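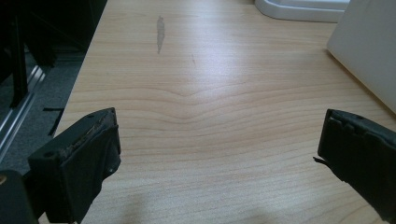
Removing white heat marks from a finished tabletop

Test on the underside first. Lacquer and varnish tolerate this method – shellac does not.

1. Wipe the surface with a damp cloth and let it dry for 60 minutes.
2. Lay a plain cotton cloth, folded once, over the mark.
3. Set an iron to low, steam off. Press for two seconds, lift, check.
4. Repeat until the haze fades. Stop if the finish feels soft.
5. Buff along the grain with a dry cloth.

Dark rings are stains below the finish and need sanding or bleach.

Updated 10/14/24 by Eyerusalem Woldegiorgis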